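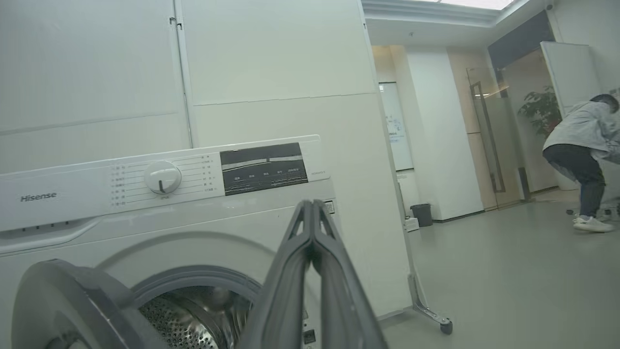

Re: [tea-list] Storing oolong through a humid summer

From: Refilwe Nkuna
To: tea-list
Date: Sun 11 October

> I have 4 tins of roasted oolong from the spring order and the
> last one I opened tastes flat, with a sort of cardboard note at
> the end. It was fine in June. The tins are in a cupboard over
> the stove. Should I re-roast it, or is it done for? Also, does
> anyone still buy from Mahlangu? Their list has gotten short.

Move the tins first. Over the stove is the worst cupboard in most kitchens. It gets warm and steamy every evening, and the slip lids on those tins don't seal well. I kept mine in the same spot for two years before I worked that out.

Flat with cardboard usually means it picked up moisture. You can bring a lot of it back. I wouldn't call it re-roasting, just drying. I spread the leaf one layer deep on a plain baking sheet, oven at the lowest setting, door cracked, and check it every ten minutes. When it smells sweet again and a stem snaps clean, take it out and let it cool completely before it goes back in the tin. Do a small amount first. If you go too far you get ash and there is no way back from that.

Then leave it alone for a week or two. Right after drying it tastes sharp and thin. Mine did, and I nearly threw it away.

For the tins that are still closed, I would put the leaf in foil bags, press out the air, clip them and put the bags inside the tins. The Famus bags are fine. The zipper on the Trunham ones gave out on me.

On Mahlangu: yes, I ordered last month. The list is shorter, mostly because they dropped the greens. The medium roast is still there and tastes the same to me as last year's. Shipping was slow. I paid for 128 grams, and it came in two bags, which I liked because I could leave one shut.

If you want something to compare against, Skestel has a heavier roast that holds up better in damp weather. It is a bit plain, but I drink it most mornings.

One question back to you: what water are you using? I changed filters in June and blamed the tea for a while.

Refilwe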